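**Ticket 147 - hand closes late on small flat objects**
Opened by: Nesma Ashour, Plendgate student robotics club
Status: open 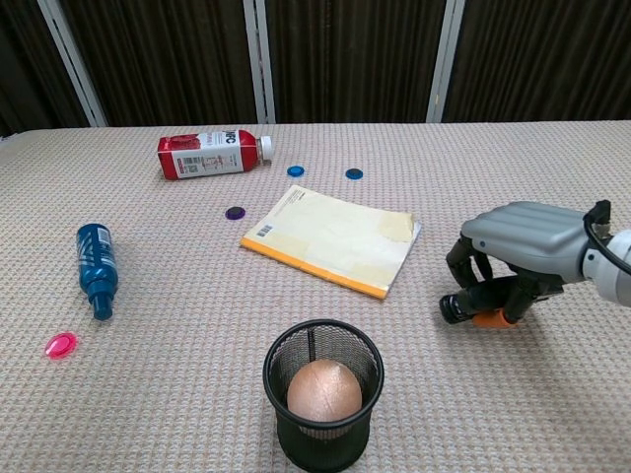
The problem started in November, after we updated the Bromano driver. When the arm goes to a bottle or to the booklet, the fingers close on time. When it goes to a disc, the fingers wait and then close on air. The log gives this line every time:

`WARN grip_cmd delayed 410 ms (limit 147)`

What I tried:

- Restarted the controller. No change.
- Put back the old finger calibration from the Ghoneim folder. The delay is the same, and the thumb became worse, so I returned to the new one.
- Changed the port from 3402 to the default. The hand did not connect at all. Changed back.

**Naa Bonsu, December 23, 2021**
Please check `approach_height` in the Woremau task file. If it is under 3 mm, the planner asks for a second plan before it closes the hand - I had this with the team last term.

**Nesma**
It was 2 mm. I set it to 4 and the warning is gone for the blue discs. For the purple one I still get it sometimes. I will attach the full log tomorrow, please keep the ticket open.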